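The One-Box Table: Frequently Asked Questions

Trurnero Games Room, Drilatcombe. Please read before asking at the desk, where you will be told to read this. 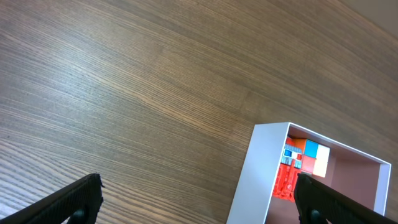

A puzzle cube in its white box. Tabletop: wood, with plenty of grain.

What is the one-box rule?

Every table in the games room gets one open white box. Whatever small thing you borrowed from the shelves goes back into the box when you are done with it. The box stays on the table. That is the whole rule, and it has generated more mail than our opening hours.

Why a box? Why not just leave things on the table?

We tried that for two winters. Small things left on tables migrate. Dice went under the radiator, a set of dominoes was split between here and our Prondville room, and one wooden puzzle came home in the hood of a child's coat. The box has walls, and that seems to be enough.

Does the cube have to be solved before I put it back?

No. Please don't stay past closing on its account. We have had to turn the lights off on people.

May I scramble a cube somebody else has solved?

Yes. It's what they're for. If you solved one and want it admired, take a picture and then let go.

Can I peel the stickers off and rearrange them?

You can't, and we can tell. The same goes for popping the pieces out with a butter knife from the kitchenette, a technique we would not have thought to ban until we found the knife.

Why don't the boxes have lids?

They had lids. People put the lids on empty boxes, stacked them neatly and went home, and the next morning we opened 5 boxes to find one checker. An open box can be inspected by anyone walking past with a cup of coffee.

What goes in the box?

Cubes, dice, small wire puzzles, decks of cards (with the band on), spinning tops, anything that fits comfortably and came from the shelves.

What doesn't?

Apple cores. Receipts. Gloves. Your phone, unless you enjoy coming back for it. Board games have boxes of their own and should go back in those, even if the lid no longer closes on the Simanjuntak set and hasn't since the expansion pack.

Can I put two cubes in one box?

If you borrowed two cubes, yes. If you borrowed one cube and there are now two, bring the extra to the desk and we'll find out which table is missing it.

Can I set a drink on the table?

On a coaster, please. The wood shows rings, and a ring is the one kind of grain we'd like less of. The box is not a coaster, though it has been used as one — upside down, over a perfectly good set of dice.

My child has taken the box to be a boat. Is that all right?

For a while. Boats should be back in harbor by closing.

How many things can I borrow at a time?

Up to 3 from the shelves. We don't check often. There are some 200 items on the list and the list is on paper.

I found a piece that doesn't belong to anything.

Leave it at the desk. We keep a jar of these. Now and then someone comes in and identifies a piece with real joy, so don't throw it out, however much it looks like a bit of a pen.

How do I clean a cube?

You don't, we do. Cubes are wiped down at the end of the day with a damp cloth. Please don't run them under the tap or oil them. Someone used salad oil once and the cube turned beautifully for an afternoon, then collected lint until spring.

Can I buy one of the white boxes?

They aren't for sale. We get asked this surprisingly often, considering that they are boxes.

Can I donate a puzzle?

Gladly, if the pieces are all there. If you believe the pieces are all there but haven't looked, please look. Drop donations at the desk during opening hours. The mat outside the door is not the desk.

Page last updated Monday, November 2, 2020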